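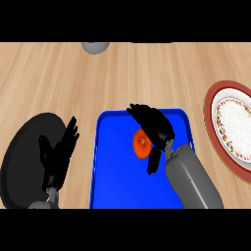

Clarkgate Two-Arm Tabletop Kit (simulation edition)

For school robotics clubs and intro college courses

The Clarkgate kit is a software package for teaching pick-and-place with two arms and two multi-fingered hands. Students work at a simulated table with trays, plates and fruit. No hardware is needed, and the same project files can be moved to a physical Clarkgate station later.

What is included

Simulator license for one classroom, 3 seats
Object set: trays, dishes, fruit, bowls
Tabletop surfaces, including light wood
200 recorded practice runs for playback and comparison
Student workbook, 4 units
Teacher notes and grading sheets

Course outline

Unit 1. Moving one arm. Students learn the joint controls and park the second arm clear of the work.
Unit 2. Hand shapes. Open, cup, pinch and release, first over bare table and then over a tray.
Unit 3. Single-object transfer. One piece of fruit, one tray, one plate. Scored on placement and on contact with the rims.
Unit 4. Both arms. Students pass an object across the table and write up their control code.

Each unit fits a double class period. Clubs that meet once a week usually finish the workbook in a semester and use the remaining meetings for competition practice.

Competition use

The kit loads the Skirklow Challenge and Honddale Cup table layouts. Layout files are updated each August. Teams entering the Honddale Cup must turn off assisted grasping before recording a scored run. The setting is under Hands, then Assist.

Requirements

Desktop or laptop with a dedicated graphics card
200 GB free disk space if all practice runs are installed
Game controller or keyboard; hand-tracking gloves are optional

Ordering

Sold by the classroom. Extra seats can be added at any time and share the end date of the original license. Schools already using the Tambunan single-arm kit can import their student accounts and saved projects. Tambunan object files need to be converted first with the tool on the downloads page.

Page updated Friday, November 20, 2020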